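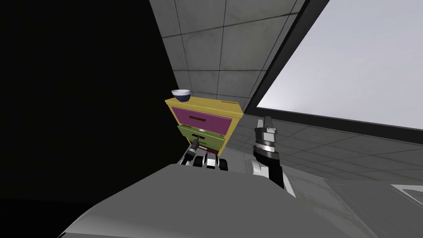

Cómoda amarilla de tres cajones, con un cuenco sobre la tapa.

Ordenar la ropa de casa antes del verano
Por Hằng Varela, no; firma este mes Hằng Văn (en el boletín de noviembre mi apellido salió equivocado, y lo corrijo con cariño)

Queridos lectores y lectoras del boletín Adska:

Muchos de ustedes me han escrito para preguntar qué hago con las mantas y las sábanas gruesas cuando llega el calor. Les agradezco las cartas. Voy a contestar a todas juntas, y pido disculpas si mi español es a veces demasiado ordenado, porque lo aprendí con libros de gramática y todavía pienso cada frase antes de escribirla.

Primero hay que lavar. Parece evidente, pero yo misma guardé durante años las mantas de lana sin lavarlas, con la idea de que estaban limpias. Las polillas tienen otra opinión. La lana la lavo a mano, con agua fría y poco jabón, y la dejo secar en horizontal sobre una toalla grande. El algodón va a la máquina con el programa normal. Después espero un día entero antes de doblar, aunque la tela parezca seca al tocarla.

Para doblar una sábana ajustable existen muchos métodos y ninguno me ha salido perfecto. El que uso lo aprendí de Zaid Zoubi, que trabajó 17 años en la lavandería Multeler: se meten las manos en dos esquinas, se juntan, se hace lo mismo con las otras dos, y se pone todo sobre la cama para darle forma de rectángulo. Zaid lo hace en pocos segundos. Yo necesito más tiempo y el resultado es, digamos, aceptable. 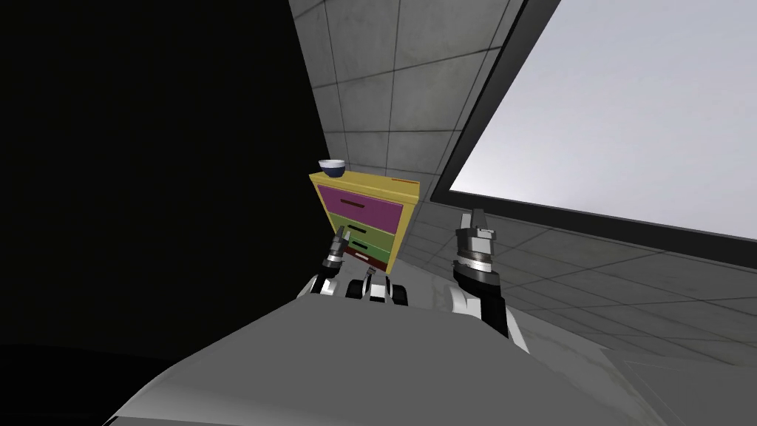

Cada juego lo guardo dentro de una de sus propias fundas de almohada. Así no tengo que buscar la pareja de nada cuando vienen invitados. En los cajones de abajo pongo lo que pesa más, y en los de arriba lo que voy a necesitar durante el verano: toallas finas, sábanas de lino, manteles pequeños. No conviene llenar un cajón hasta el borde. La ropa apretada toma arrugas muy difíciles de quitar, y además el cajón se abre mal.

Sobre los olores me preguntaron tres personas. Uso saquitos de lavanda, que compro en la mercería Hồ, y los cambio cuando ya no huelen. Una lectora me recomendó la madera de cedro y la voy a probar este año. El jabón envuelto en papel también funciona, pero a mí me produce estornudos. Las bolsas de plástico cerradas no me gustan para la lana; prefiero una bolsa de algodón, o una sábana vieja bien doblada.

Y si al revisar encuentran una toalla gastada, no la tiren todavía. El refugio de animales Idetden acepta toallas y mantas usadas, limpias y sin botones. Se pueden dejar en la entrada por la mañana. Piden que las bolsas no pesen más de 8 kilos, para que una sola persona pueda levantarlas.

En el próximo boletín escribiré sobre las manchas de óxido en el lino, un tema que me da bastante trabajo en mi propia casa. Si alguno de ustedes tiene un remedio que no sea el limón, le ruego que me lo mande.

Un saludo afectuoso,
Hằng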